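Mark the logbook, leave the league table alone

The Staritz schools challenge scores a manipulation entry on one number: successful picks in a fixed period at the judging table. I have helped to supervise an entry for two seasons and I think the number is the wrong one. It rewards teams for hiding the part of the work that has most value to a student, and it should carry less than half of the marks.

Consider what the number measures. A team arrives with an arm, a gripper, a camera and a policy trained on its own recordings. The judges put an object down and a counter goes up or it does not. A pick that succeeds on a well-chosen grasp and a pick that succeeds by dragging the object against a fold in the tablecloth both score one. A failure caused by a loose connector and a failure caused by a poor model both score nought. The students know the difference between these cases. The score sheet has no column for it.

Our group had 4000 demonstrations by the end of February, recorded by teleoperation after lessons. Éabha Ó Gríofa wrote the script that checked them, and after the first full pass 3453 were kept. The others had dropped images, joint readings that lagged behind the video, or an operator who had given up halfway and not pressed stop. Finding those took longer than training did. In the marking scheme it is worth nothing, except through whatever effect it has on the final count.

The same applies to the choice of task. Picking up a single block is regarded as a beginner's exercise, and teams are pushed by the scoring towards cluttered trays and mixed objects, which look better to visitors. I would keep them on the single block for a full term. With one object and a plain surface, the sources of error can be separated: camera exposure, the approach angle, the width of the opening, the delay between command and motion. Add six more objects and every bad result has six more explanations.

A green cube on a white surface also gives a strong colour contrast, and that is worth having at the start. It becomes a fault only if the team never tests without it.
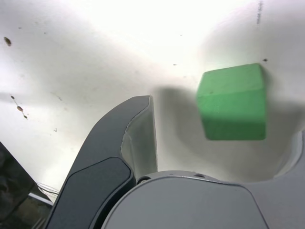 Cillian Mac Giolla read a draft of this and disagreed. His view is that a term on one block would lose half of the group by the third week, and that the count is the only part of the day that parents and younger pupils can follow. "They will put up with any amount of data cleaning," he wrote, "provided there is a scoreboard at the end of it."

I accept the point about the scoreboard. I do not accept that it needs to decide the placings. Athletics clubs time their training runs without giving out medals for them, and a count can be displayed in the hall while the marks are given for something else.

What I would mark is the logbook. Each team would hand in its failed attempts, sorted by cause, with the evidence for each cause and the change made in response. The judges would choose one failure and ask the team to reproduce it. A group that can make its arm miss on demand understands that arm. This is harder to fake than a good run, and it does not depend on who could afford the better gripper.

There is a cost. Clodagh Carroll judged the regional round and put the reading time at twenty minutes a team, against five for watching the picks. More judges would be needed, or fewer teams per round. I would take fewer teams per round. The present timetable moves students through so quickly that few receive any comment beyond the total.

Some will say that industry cares only about the count. Industry cares about the count over a year, and the people who keep it up spend their days doing what the logbook describes. A student who has thrown out several hundred bad recordings and can say why each one went has done a recognisable piece of engineering — a student who has only watched a counter has not.

The rules for next season are open for comment until the end of the summer term. I have proposed a split of 60 marks for the logbook and 40 for the picks, with the reproduced failure included in the 60. Supervisors who want the draft wording can ask the Staritz office for it.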